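**September 17, 2026, dye notebook, walnut and madder**

Back at the dye bench after far too long away, and I'd forgotten how happy it makes me to have purple-brown fingernails again. Lizeth came in early and had the kettle on before I'd found my apron, so we were off to a good start.

The plan was to pick up the walnut hull series where we left it, using the Hanasau wool (the softer of the two yarns, the one that drinks up color and then sulks if you heat it too fast). I weighed out 10 g of dry hulls for each test skein and put them to soak in 850 ml of rainwater. Tap water would have been easier, but ours has so much lime in it that the last batch came out a kind of sad putty, and I'd like to be able to compare these with Marisol's old cards, which were all rainwater.

Skein A went in with no mordant at all. Walnut doesn't need it, everybody says so, and I wanted to see for myself what we'd be missing. Warm tan after the first half hour, and a good deeper brown by the time I'd finished my sandwich. Skein B had the alum treatment first. Slightly yellower, I think, though Lizeth held the two up at the window and swore they were the same, and we went back and forth about it longer than I'd care to admit! I'll look again once they're fully dry.

Skein C is the one I'm fond of. Same pot as A, then a short dip in the iron bath, and it went to a lovely dark, cool brown, like wet bark. It does feel a touch harsher in the hand. Marisol warned me about that years ago and she was right, so next time a shorter dip and a longer rinse.

The madder was less of a success. I let the pot creep up past where it should be while I was on the phone with Carhuamaca about the order (they still want the rust shade, bless them) and got brick with a lot of brown in it where I wanted that clear orangey red. Entirely my own fault. The thermometer was right there. I've kept the bath and will run a second, cooler skein through it, since even a tired madder bath usually has a nice peach left in it.

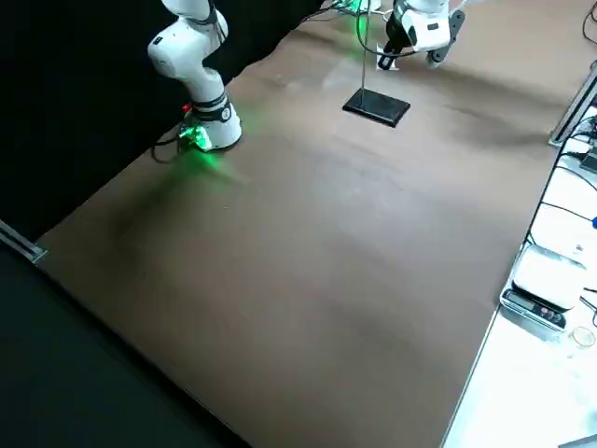
For the rust, I'm now thinking of putting the overheated madder skein through a weak walnut bath and seeing if the two browns meet somewhere pleasant. Lizeth thinks it'll go muddy. She may well be right, but I have the skein anyway and I'd be sorry to waste it.

Things to do before October:

- Order 1000 g of madder root, chopped, not powdered. The powder got into everything last time.
- Rinse A, B and C again and card a snip of each with the date and the water noted.
- Put half of each snip on the windowsill under cardboard for the fading test.
- Ask Marisol whether her alum cards were done on the Hanasau or on the older, coarser yarn. Her labels don't say.
- New lid for the big pot. The old one has warped and rattles.

Lizeth has taken a bit of C home to knit up a swatch. Skeins are on the rack, madder bath is covered and marked, please don't tip it out.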